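Countertop (kitchen)

By the Clornwood Household Reference
15/04/2022
254 shares | 15 comments

A kitchen countertop is a fixed horizontal work surface, normally installed over base cabinets and next to the range or sink. It is used for preparing food and for holding small appliances.

Granite is a common countertop material. It tolerates heat and resists scratching, but it is porous and is usually sealed. Light speckled patterns hide crumbs and fine marks better than plain dark slabs. Edges may be square, beveled or rounded.

In small kitchens the microwave oven often stands on the counter, and its top serves as a shelf for bowls. Bottled water and other items in daily use are kept in the open space between the appliances and the range.
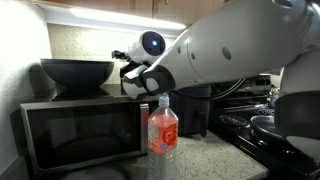

Placement near a range

A range with coil burners has a drip pan under each coil to catch spills. Power cords on the adjoining counter should be routed away from the burners, and plastic bottles should not be set on or against them. Vents on a microwave must stay clear; the required gap is given in the appliance manual.

Care

Granite is wiped with a soft cloth and mild soap. Vinegar and other acids can dull the polish. Sealer is renewed when drops of water no longer bead on the surface.

3467 views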